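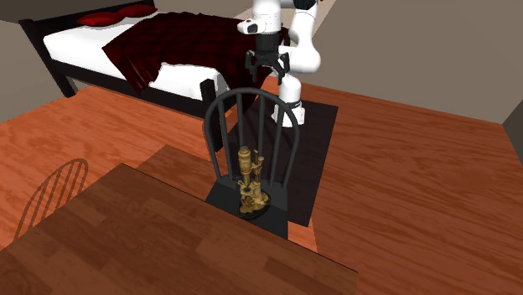
Bedroom layout in the simulator, with the microscope on the chair seat and the arm behind the backrest.

Home | News | Projects | Safety | Contact
Last updated: January 25, 2024

Simulation runs paused after collision check fault

Grokura has paused all pick-and-place runs in its simulated home rooms after the team found that the arm's collision check had been ignoring thin parts of furniture. No hardware was involved and no one was at risk. The arm on the test bench at Onska has been locked out of the affected software until the fix is signed off.

The fault came to light when Chia-jung Fu was going over results from the bedroom layout. A run in which the arm had to reach past a spindle-back chair was marked as clean. When she played it back slowly, one gripper finger passed straight through a spindle on the way to the microscope. The contact log for that run was empty.

She went back through the full batch. Out of 3000 runs marked as clean, 47 had at least one point where the gripper or the lower arm overlapped a chair back. All of them used furniture with open backs. Runs with solid furniture were not affected.

Erick Nzioka traced the problem to an update of the planning package, Lukumay. The update simplified the shape of any object with narrow parts to save computing time. On a chair like this one it kept the seat and the outer bow and dropped the spindles, so the planner treated the gaps and the spindles alike as open space. The contact log read from the same simplified shapes and had nothing to report.

"The log and the planner should never have been using the same model," Erick said. "If one is wrong, the other is wrong in the same way. We had that separated last year and lost it in the update."

Nine of the bad runs had already been passed to the group that prepares motions for the bench arm. Kacper Głowacki has confirmed that none had been loaded. They have been deleted from the shared drive.

The following changes are in place now:

- The contact log uses the full furniture models again.
- Simplified shapes are switched off for chairs, bed frames and shelving.
- Any motion meant for the bench arm needs a second playback at quarter speed, signed by someone other than the person who made it.

Full models make each run slower. Viera Vaněk is repeating the 770 runs from the bedroom layout first and expects to finish in February. Other rooms will follow. Teams with copies of the old results should not use them for training or for reports.

Questions about the fault go to Erick. Requests for bench time go to Kacper as usual.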